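Category: Programs / Mobile Robotics / Interim Reports

PROGRESS REPORT: EVALUATION OF THE ZERKITZ OUTDOOR NAVIGATION KIT

Submitted to: Prurcombe Mobility Fund
Prepared by: Yutong Du, Harries Field Robotics
Reviewed by: Jerome Dalisay
Period ending: November

1. Purpose

The fund asked Harries to determine whether the Zerkitz kit can be recommended to operators of small ground robots in public open space. The kit consists of a compute module, a forward camera, mounting hardware and a one-year software license. Work in this period covered installation, camera calibration and the first recorded drives on the Tulwood waterfront route.

2. Work completed

The kit was mounted on our existing wheeled base. Installation followed the vendor manual except for the power lead, which was too short for our battery position and was replaced with one made in house. Calibration was run twice. The second run was accepted and its values are used for all results below.

Drives were logged at full camera rate. The set now holds 3,118 labeled images, each marked for drivable surface, surface edge and fixed obstacle. Labeling was done by one person and spot-checked by a second.

The plaza segment was chosen to test surface classification where the paving itself has strong contrast. Early software builds tended to treat a change in paver color as a boundary. The current build keeps light and dark blocks in one drivable class and takes the concrete edge as the limit of travel.

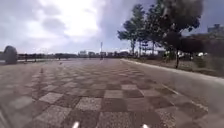 Figure 1. Plaza segment, forward camera. Checkered pavers with concrete edge and planted strip at right.

Edge detection on this segment is acceptable at close range. At longer range the pattern blurs into a single gray band and the software reports low confidence, as the manual says it should. We have left the range limit at the vendor default.

The path segment presents a different problem. The surface is reddish stamped concrete with dark grooves, and the rail fence on the water side throws long diagonal shadows over it. Shadow bands were labeled as drivable surface. The kit still marks a share of them as obstacles, mainly the broader ones, and the planner then requests a slowdown. Grass on the opposite side is separated correctly in most of the images reviewed so far.
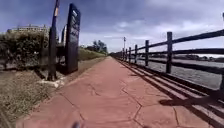 3. Issues open

Shadow handling. Reported to the vendor with 110 sample images. A revised model has been promised, with no delivery date.

Log export. Files larger than 500 MB fail to export through the web tool. Copying directly from the module works and is our present method.

Documentation. The calibration chapter refers to a menu that is missing from the installed version.

4. Next period

We will repeat both segments under overcast sky, install the revised model if it arrives, and measure false slowdowns per drive with the old and new versions. The draft recommendation will follow that comparison. Spending is within the approved budget and no change to scope is requested. One additional license seat will be needed if the fund wants Prurcombe staff to view the logs directly.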